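Preda teaching lab – the sample bench
Photos by Lauri Nurmi, August 20, 2019

The white bench at Preda is the one we use for sample prep. It has rounded corners and a matte top that wipes down easily. Reijo Koivisto looks after the bookings.

Rack and tubes

Orange plastic rack with two tiers and round holes in two sizes. The tubes have teal-green screw caps and stand in the back row.
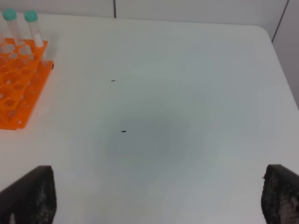
The bench top

Racks stay at the left-hand end – please put them back there. Spare tubes are in the Tullano cupboard, bottom shelf.

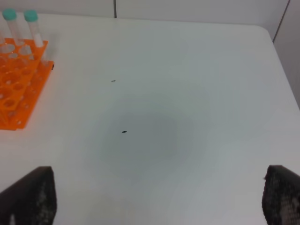

Orange rack with capped tubes, left side of the bench.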